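Pelato Shelf Label Strips, clear, 94 cm

Product group: Shop fittings / Price display
Sold by: Tutberg Shop Supply
Pack: 100 strips
In stock

The Pelato strip is a clear price holder for the front edge of store shelves. It fits the flat shelf edge that most small groceries and drink shops have. The back side has an adhesive tape in full length. You pull off the paper, press the strip on the shelf and slide in your price cards from the side.

We sell this strip since the time our shop was only one room, and it is still the article which customers order again most often. The plastic stays clear when you clean it with a damp cloth. Please do not use alcohol cleaner, it makes the surface cloudy after some months.

Before you order, please measure the shelf edge. The strip needs a flat height of at least 4 cm. For round wire shelves take the Lui clip model, which holds without tape. If your shelf is shorter than 94 cm you can cut the strip with strong scissors or a fine saw.

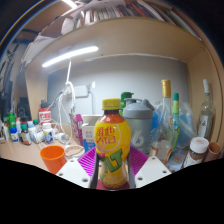 Wai-kit Tu writes that he put up two packs in January and the tape has held well on painted metal, but on the old wooden shelves in the back it came loose at the corners until he sanded the edge. He also asks if the strip can be ordered in a lower height for the counter display.

To the second point: a lower version is planned, but we have no date from the factory yet. For raw wood we recommend the Pollow mounting tape, sold separately. Remove the original tape completely before you apply it, otherwise the two layers will slide.

Details
Length: 94 cm
Card height: 3.8 cm
Color: clear, also white back on request
Mounting: adhesive tape
Removal: warm the tape with a hair dryer and pull slowly

Price cards are not included. Blank cards come in a box of 2,000, in white or yellow, and they can be printed with a normal office printer.

Strips are sent in a long carton. Please check the ends of the carton at delivery and tell the driver if one of them is crushed. Opened packs we can take back only when all 100 strips are inside.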